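Ticket 3341 - Laundry basin leaves pink marks on light clothes
Product: Tindetti basin, translucent pink-purple
Status: Open, then Pending, then Open again
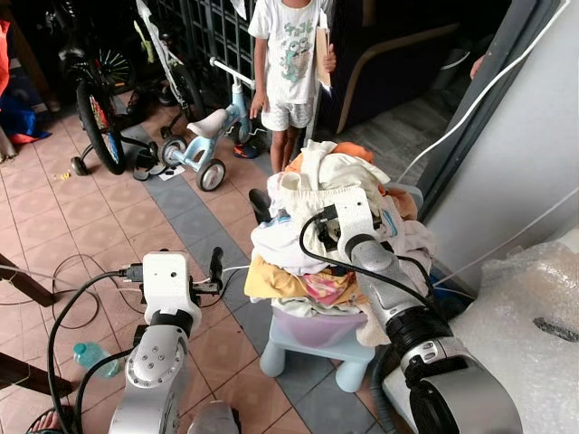

Renji Higuchi: Thanks for getting in touch with Felenby Home Support. Could you tell us what water temperature you use, how long the clothes sit in the basin, and whether anything new went in with them? Most marks of this kind come from a garment and not from the plastic.

Customer: Warm from the tap, overnight more often than I'd like to admit to a support desk. The load is mostly white and cream, which is how I noticed. There are some orange things on top, something yellow, and a patterned item with pink in it. I can see where you're going with the patterned item. It has been in the family longer than the basin and has never caused trouble before.

Renji Higuchi: Understood. Please try the following and report back.
1. Wash the empty basin with dish soap and rinse twice.
2. Soak one old white cloth in it, alone, for 9 hours.
3. Soak a second cloth with the patterned item in a different container.
4. Dry both out of the sun and compare.

Customer: Finding a different container took longer than the soak. I used a Hattori stockpot, now retired from soup. Results, January 13, 2025: basin cloth white, stockpot cloth the color of weak raspberry tea. I have informed the patterned item.

Renji Higuchi: That clears the basin. Wash the patterned item separately from now on. For clothes already marked, use an oxygen-based whitener if the care label allows it, and don't tumble dry until the mark is gone. May I close the ticket?

Customer: Not yet. Second issue. I keep the basin on a small light blue plastic stool to save my back, and with a full wet load the whole thing wobbles. The stool is an Orkby, so I expect you'll tell me to write to Orkby.

Renji Higuchi: We can't advise on the stool's load limit, I'm afraid. Our basin is meant to sit flat on the floor when full.

Customer: So is my back, at this rate. I'll carry the wet things over in two trips - leave it open until I've done a week of that.

Status: Pending customer, 15 days to auto-close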